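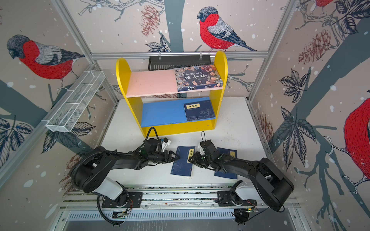
**Shelf and small furniture check, reading corner**
30 Mar 2024
Site: Niltbridge, ground floor
Form 8, the short one. The long one asks about escalators.

Key: OK / FIX / WATCH

### Yellow bookshelf

- [x] **Stands level on its base.** OK. No rocking when pushed at the top with one hand. Two hands is cheating and also how we lost the Merlow unit in February.
- [x] **Corners and edges.** OK. The side panels are rounded, arched at the top, and kind to foreheads. Ran a cloth down both sides and it didn't snag.
- [x] **Pink shelf (upper).** OK. Seated properly at both ends. Carries the big paperback with the crowd of faces on its cover, lying flat at the right end. I would like it further in. It has been further in before and did not stay there.
- [x] **Blue shelf (lower).** OK. One dark navy book, also on the right. Everything in this corner drifts right, and the floor has been measured and is innocent.
- [ ] **Load label.** FIX. There isn't one. The Kolář catalog gives a limit for "shelf, decorative," which tells me what they expected us to do with it. Please get the limit in writing and stick it on the back.
- [ ] **Fixings.** WATCH. One bolt took a quarter turn. Same bolt as last time. Check it again next round and replace it if it moves.

### Books and surface

- [ ] **Items off the shelf.** FIX. Two dark blue books on the white surface in front. Not a hazard at that height, but the line on the form says "all stock shelved," and I can read. The one on the left is crooked as well, which costs no extra points.
- [x] **Spines, covers, labels.** OK. Cream labels on both blue books are stuck down. The pale yellow one on the navy book is fine too. No loose pages.
- [x] **White surface.** OK. Wiped with Drutik, the unscented kind. The scented kind is still in the cupboard and may remain there.

### Walls

- [x] **Wallpaper secure.** OK. Bullfinches on three sides, all staying up. Pressed along the seams and found no bubbles.
- [ ] **Nothing taped to wallpaper.** WATCH. Clean today. A previous notice reading "Do not tape notices here" was removed in February, along with a piece of pinecone.

### Paperwork

- [x] Last check on file. OK, under ref. 924.
- [ ] Purchase record for shelf. FIX. The folder has ref. 108, a receipt for a different shelf in a different color. Somebody must own that one.
- [ ] Insurance value. WATCH. Still listed at 2000, currency not stated. I have asked twice.

### To do before the next round

1. Put both blue books on the blue shelf. Left side, please, for balance and for my sake.
2. Load label on the back.
3. New bolt, plus a spare.
4. Find the right receipt, or the other shelf.

Result: **pass with comments.** Copy to the green folder.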